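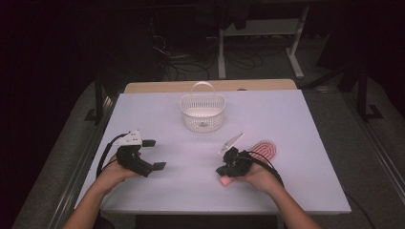
Hairbrush and basket, my favorite of the tasks so far.

So the Stuvex kit has been set up in the spare room since April, and I keep promising people a proper write-up. I've put it off mostly by using the thing. It's a pair of hand-held grippers, one for each hand, with cables running back to a box that logs what your hands are doing. You do a chore with the grippers, the box records it, and later you use those recordings to train an arm to do the same chore. The arm is optional and costs a lot more. I don't have one yet, so I've been sending my recordings to Zollura, who sell the kit and also run a training service on the side. They send back a video of their own arm trying what I did, and oh boy, the first time that video landed in my inbox I watched it maybe ten times in a row.

Let me start with the grippers, because that's where you spend all your time. They are comfortable! I have smallish hands and I was worried. The jaws open wide and close with a nice steady pull, and after an evening or two I stopped thinking about them and started thinking about the job. The first evening was pretty humbling, I'll admit. You have had fingers your whole life and then suddenly you have two stiff ones per hand, and picking up a brush by the handle takes planning. My advice is to start with things that have handles. Brushes, baskets with a loop on top, mugs. Leave coins and playing cards for much later (I tried playing cards on day one, don't do it).

The box asks you to name each task and then gives you a beep to start and a beep to stop. I have 527 recordings now, most of them of me putting something into something else. It's oddly calming. I put on music, do a batch, have a coffee, do another batch. The log page shows every run as a little line, and you can throw out the bad ones with one click, which I do a lot. If you fumble halfway through, though, think twice before you delete. Zollura told me that a fumble followed by a recovery is useful to them, and the arm did seem steadier once I started leaving those in.

Now the cables. I wish they were longer, or gone. They come off each gripper and loop around your wrists, and when you cross one hand over the other you have to think about where they're going. I've learned to let them drop off the sides of the table before I start. There's a wireless version listed on the Stuvex site as coming, no date. If you can wait, maybe wait. I couldn't, and I'm not sorry.

Setup took me roughly 2 hours, and a good part of that was the calibration, where you open and close each gripper when the screen tells you to and then move your hands through some poses. The printed guide skips a step there. You have to calibrate the left one first, all the way to the end, and only then plug in the right. If you plug in both, the software swaps them and you'll sit there closing your left hand and watching the right one move on screen. The support folks at Dokedstead, who handle the repairs and returns for this region, cleared that up for me in one email.

Price: I paid 1640 for the kit with the box, and the training service is billed by the batch on top of that. Not cheap for a hobby. I sold a bike. But for that money I have something that works out of the box, and I'm learning more from it than from all the courses I've half finished.

The software is called Ông and it runs fine on my old laptop. The fonts are tiny. There's an export button that gives you everything in plain files, so you aren't locked in to one company for the training part, and that was a big deal for me when I was choosing.

What I want to try next is folding. Small towels first, two hands, nothing fancy. A few people on the forum say cloth is miserable and a few say it's the most fun they've had with the kit – I'm hoping to be in the second group. I'll post the video when it comes back, good or bad. And if any of you already own one of these, please tell me what you've done about the cables!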